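4.2 The packing table between parcels

What people leave out on a table when a parcel has gone turned out to be one of the richest things in our notes. We had expected to learn most from the folding and taping itself, and we did learn plenty, but the pauses were wonderful! In 17 of the 40 households the tape and the pen stayed out together, ready for the next box, while scissors, labels and string went back to a drawer (see also Brzozowska on kitchen counters).

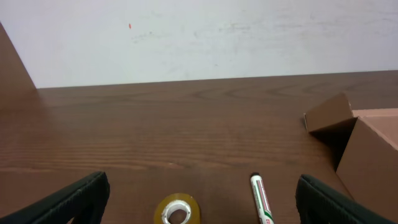 Figure 3. Tape roll and marker pen on a wooden table against a white wall.

Nerys Samuel, commenting on our draft, felt that we were too quick to call this readiness. Tape has no proper home in most houses, she wrote, and a thing without a home stays where it was last used. She would look at the drawers before the tables.

We find this a lovely objection and took it back to the March interviews. Four households did name a fixed place for tape, and all four still left it out on days when a second parcel was due. The pen is harder to settle. It wanders off to shopping lists and birthday cards, and more than 21 of our diary entries mention hunting for it.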